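Natilis cell

The Natilis cell is a type of rechargeable zinc battery sold from Grarville for small household devices.
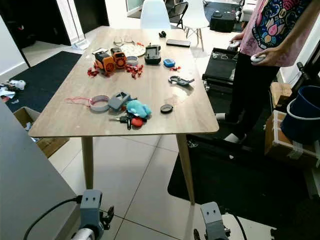 Its makers claim 600 charge cycles, a figure that rests on their own tests at a gentle load. A trial at Wendside stopped at 232 cycles, by which point the cells held roughly 400 mAh, well short of the number on the label. The makers blamed the chargers used, but have not published results with any other kind.

Claims about shelf life are weaker still. They come from a single batch of 43 cells stored at Hamel, and the storage temperature was never given. The word "green" on the packaging has no agreed meaning, and few recycling points take the cells.

See also: Zinc battery; Self-discharge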